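Play food on the gray table

24 Jun 2022

I have been having so much fun with toy vegetables lately! It started with a bag of them from a shop called Havuvgate, and now I can't stop setting out little pretend dinners. My nephew is two and he takes his soup extremely seriously, so I figured the cook's table deserved some proper thought. A real pan makes all the difference, I think - plastic ones are sweet, but a stainless steel saucepan with a nice long handle feels like actual cooking. Then you need color. Corn, a carrot and a red chili pepper look wonderful against dark gray, and they're the three he asks for by name (well, "cah-wot").

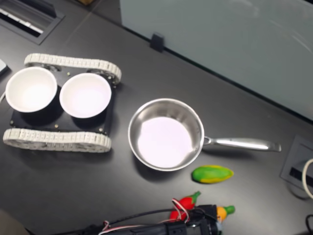 What goes in the soup

The corn is my favorite, green on top with that yellow underside. It is always the first one I reach for. Brendan Ó Dubhghaill, who reads this blog from Stistitberg and comments more than my own family does, wrote to say his kids make a stew that simmers for 19 minutes by the kitchen timer and then gets served to 40 stuffed animals. I love this so much. Ours is usually ready in 10 seconds, lid or no lid.

I do give the steel a rub with a soft cloth before we play. Ours came from my grandmother's kitchen and I still get a kick out of how well it shines up! 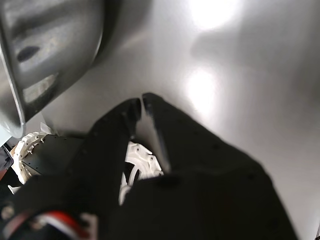

Polished steel on the light side of gray.

Next on my list is an eggplant, if I can find one, and maybe a wooden spoon short enough for small hands. If you have a favorite play food set, tell me in the comments. I'm hoping to have a whole harvest table ready by October.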